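Cillstead Home Repair Lending Program
Progress report to the Danzer Fund, second period

This report covers the work done from April through the end of the grant's second period. It follows the headings in the grant agreement, except that training and outreach are reported together, as we agreed by phone.

Lending

The lending room made 84 loans in the period. Most were for hand tools, ladders and sanders. The tile saw went out less than we expected, partly because it needs two people to lift it and partly because the booking page listed it under "masonry," where few borrowers looked for it. It is now listed under "floors and tile" as well.

Late returns are still a problem. The usual loan is one week, and many borrowers with a weekend project want to keep a tool through a second weekend. We have started to allow one renewal by phone if no one else has booked the item. Late fees have not been raised. The money they bring in is small, and we would like the tools back more than we would like the fees.

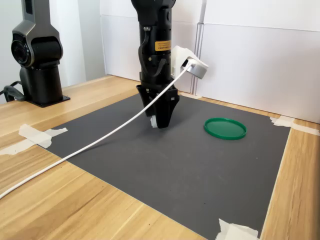

Juwita Sinaga wrote to us that the renewal rule helped her finish a bathroom floor without a second trip into town, but that the phone line should stay open past 5 p.m. for people who work days. We have moved the closing time for calls to 6:30 p.m. on a trial basis and will report on the cost of the extra hours next time.

Booking system

The move from the paper ledger to the Clandudard booking software took longer than planned. The old ledger used its own short names for tools, and some tools had been entered under more than one name. Matching the entries by hand used up most of the staff hours set aside for the first month. The work is finished except for the drill bits, which are still lent as mixed sets and have no item numbers.

Borrowers can now see what is available before they come in. They still have to sign the loan form in person, and our insurer has told us this will not change. The form itself has been cut from four pages to two.

Repairs and supplies

We spent less on repairs than budgeted. Two items were taken out of service: a circular saw with a cracked guard and an extension ladder with a bent rail. The saw can be repaired once the part arrives. The ladder has been scrapped, and a replacement is in the request below.

Storage bins were ordered from Plustilel. The first delivery had the wrong lids and was sent back, which cost us three weeks. The second was correct. Bins are now labeled by loan category, with the contents list taped inside the lid - the lists used to be kept in a binder, and the binder was never where it was needed.
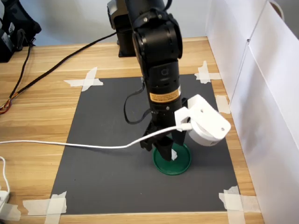 At the work table, second period.

Training and outreach

The evening classes covered drywall patching, basic plumbing and safe ladder use. Plumbing filled up first and had a waiting list. The drywall class was moved twice because of a heating fault in the building, and some people who had signed up for the first date did not come to the later one. We plan to run it again early in the next period.

A printed leaflet went to over 500 households on the north side of Cillstead. We asked new borrowers how they had heard of us, and the leaflet was named less often than a neighbor or relative. For that reason we do not plan to print it again this year. The money would do more good in class materials, mainly pipe fittings and joint compound, and we ask for your approval to move it to that line.

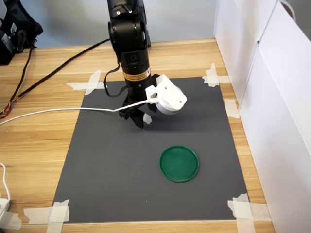
Attendance sheets for all classes are kept at the office and can be sent on request. The instructors are paid by the session, and their rate has not changed since the grant began.

Budget and next steps

Spending is slightly under plan overall. The gap comes from repairs and from a part-time desk position that stayed open until late in the period. That position has now been filled. We ask to carry the unspent wages forward to cover the longer phone hours, and to use part of the repair money for a new extension ladder.

In the next period we will number the drill bits, repeat the drywall class and try a Saturday-style schedule for returns, with a morning drop-off window from 8 to 10 a.m. A full list of tools and their condition will come with the final report.

Comments (3)

mreyes_north
Can you put the waiting list for plumbing online? I called and was told to call back.

Gil
The new form is a lot better. Still no place on it to write down damage that was there when you picked the tool up.

hattie b.
I would have come to the drywall class if it had stayed on the first date. Please email people when it is set.

Contact the program office | Copyright Cillstead Home Repair Lending Program | Back to top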